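Damis: motion blur scores for hand-held gripper demos

README, last touched in September

Hi! I'm Riet Verstraete, and Damis is the part of my project with Jeferson Prado that deals with blurry frames. We train cloth-handling policies on wrist-view video from hand-held grippers, and cloth is where blur gets bad. A shirt swings a lot faster than a mug does. For a long time I filtered out every blurry frame and felt good about it, and then Jeferson reran the training with them left in and got better picks on long sleeves. So now we score the blur and keep the frames.

What's in the release

There are 2,264 clips, cut from over 3,000 we started with. The ones we dropped had broken timestamps or a grip width signal that flatlined halfway through. Each clip comes with the video, the gripper pose, the grip width and one blur file. The blur file has two numbers per frame — one for the cloth and one for everything else. They're separate because a single score for the whole image hid the thing we cared about.

A frame I keep going back to is the one at the end of this section. The plaid garment is smeared into streaks while the white flowers on the pink sheet behind it are still easy to make out. Our old whole-image score rated it as pretty much fine. The cloth score puts it near the top of the pile, and I agree with the cloth score.

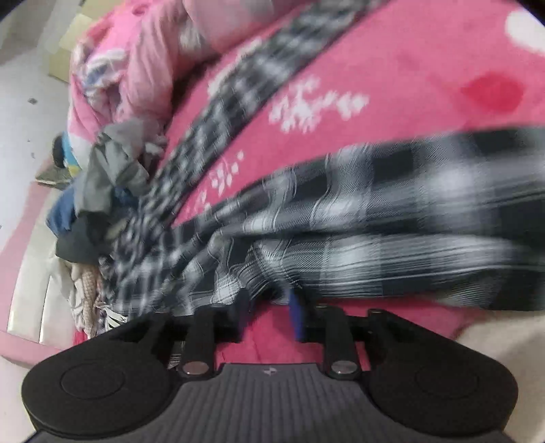

How the scores are made

Rellix does the cloth mask. It's a small segmentation model, and I fixed its output by hand on 200 clips before retraining it. Inside the mask we compare edge strength along and across the direction of motion, then do the same outside. Plaid and stripes used to throw this off badly (a check pattern has strong edges both ways, so even a smeared one looks sharp to a lazy filter). The version in this release handles checks well and thin stripes so-so.

Loading it

Run the Vallora loader from the top folder and point it at the clips. If you only want heavy blur, set the cloth threshold and leave the background one alone. Please don't average the two, I did that for a month and it cost me a month.

Known problems

Dark clothes on dark clothes still confuse the mask. The lens bends everything near the borders, and the scores out there run a bit high. Jeferson has a fix on the Guerra branch that I haven't merged yet. Bug reports go to either of us, though he answers faster.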